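Illent Faux Flower Listings

Text records from shop listings for artificial flowers, with cleaned fields for plant name, color name, stem length and material. English only. Tab-separated files, UTF-8.

What is in it

The set has 3,000 listings. 2,000 come from the Prostik wholesale catalog and the rest come from the Plutora craft store site. Both shops sell to florists, wedding planners and people who make wreaths at home, so there is a lot of overlap in what they stock and very little overlap in what they call it.

Each listing is one row. A row is a thing you could put in a cart: a single stem, a bush, a bunch, a garland, or a bag of loose leaves. If a shop sold the same stem in several colors under one page, each color got its own row and they share a page_id.

Files

listings.tsv - the main table
colors.tsv - every color name found, with a plain color group next to it
plants.tsv - plant names as written, with a common name and a botanical name where one could be worked out
notes.tsv - free text from the person who checked the row, mostly empty

Fields in listings.tsv

row_id: stable between versions, never reused
page_id: groups rows from the same page
shop: prostik or plutora
title: the title as the shop wrote it, spelling mistakes kept
plant_raw: plant name copied out of the title
plant_group: one of our own groups, see below
color_raw: color name copied out of the title or the color menu
length_in: total length in inches, blank if not given
head_width_in: width of the largest bloom in inches, often blank
material: as stated by the shop
form: stem, bush, bunch, garland, leaf, other
pack_size: number of pieces per pack

Prices are not included. They changed too often during collection to be worth keeping.

Form

This field caused more arguments than any other. Shops use "spray," "pick," "stem" and "branch" for the same object. We ended up with a simple rule. One main stalk is a stem, no matter how many blooms are on it. Several stalks joined at the base is a bush. Several stalks tied or banded together is a bunch. Greenery sold on its own with no bloom is leaf, even when the title says "filler flower." 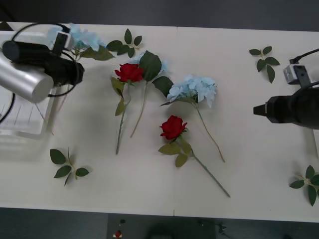 Artificial flower stems and loose green leaf sprigs on a white table.

The bunch and bush values are the least reliable. A title will often say "bouquet" for both, and the page does not always say whether the pieces come apart. Rows where we could not tell are set to other and have a line in notes.tsv.

Plant names

plant_group has a short list of values: rose, peony, hydrangea, orchid, lily, tulip, daisy type, wildflower, tropical, greenery, invented, unknown. The value "invented" is for flowers that do not match any real plant. There are plenty of them. A "frost lotus rose" has the center of one flower and the petals of another, and forcing it into rose would make the rose group useless.

Eucalyptus is always greenery, with or without seed heads. Lavender is wildflower. Poppies and anemones are mixed up with each other so often in the titles that we put both in wildflower and left it there. Please do not use this set to study real poppies.

Botanical names in plants.tsv were added by hand from garden references. They describe the plant the maker was copying and should be read that way.

Color names

There are 391 different color names in colors.tsv. Most of them appear once. Upper and lower case were merged, and so were "grey" and "gray," but "dusty blue" and "dusted blue" were left as two names because Prostik lists both on the same page and they are different products.

The color group column uses plain words: white, cream, yellow, orange, pink, red, purple, blue, green, brown, black, mixed. It was filled in by looking at the name and the shop's swatch together. Where the two did not agree, the swatch won.

Very light colors are the hard part. Pale blue in particular is sold as ice, mist, glacier, powder, haze, whisper and plain "light blue," and some of those names are also used for white or for lilac. Expect errors here. Petal fabric is thin and picks up the color of whatever is behind it, and a layered bloom can be close to white at the edge and clearly blue in the folds. If your work depends on the line between white and blue, check those rows yourself.

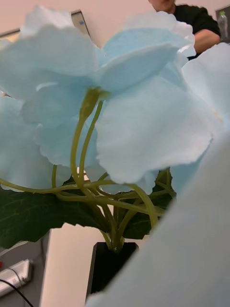

Material

Copied as stated and not checked. "Silk" nearly always means polyester in this trade. We kept the word because it is what the shops write. "Real touch" and "latex touch" are marketing terms and can mean coated fabric, foam or soft plastic. Do not treat the field as a lab result.

How it was cleaned

Titles were split with a small script and then every row was read by a person. Lengths given in centimeters were converted and rounded to the nearest half inch. Where a shop gave a range, such as 24 to 26 inches, we kept the lower number.

Duplicates were removed within each shop. They were not removed between shops - the same stem can appear in both, and comparing the two titles is one of the more useful things you can do with the data.

Known problems

- Some Plutora rows have a length for the bloom in length_in. The ones we found are fixed.
- Christmas items are overcounted. Prostik puts up its holiday range early and a good part of the collection fell in that season.
- pack_size is blank for garlands.
- Accented letters in a few French color names were lost before we got the text and have not been restored.
- 5 rows have no title at all. They are kept so that the row_id numbers stay in order.

Suggested uses

Matching product titles between shops, sorting color names into groups, practice in cleaning messy retail text, looking at how plant names get stretched in advertising. It is too small to train anything large and it says nothing about sales.

Versions

v1 had Prostik only.
v2 added Plutora and the color groups.
v3 split each color into its own row, changed the form values, and dropped the "season" field, which was mostly guesses.

Files made for v1 or v2 will not line up with v3. Use the row_id map in the old folder.

License and credit

Our tables and notes can be used and changed freely with credit. The titles remain the wording of the shops. Please credit "Illent Faux Flower Listings, prepared by Bilyk."

Corrections are welcome through the issue page. Send the row_id and the field with the value you think is right. Corrections are added in April along with the yearly update.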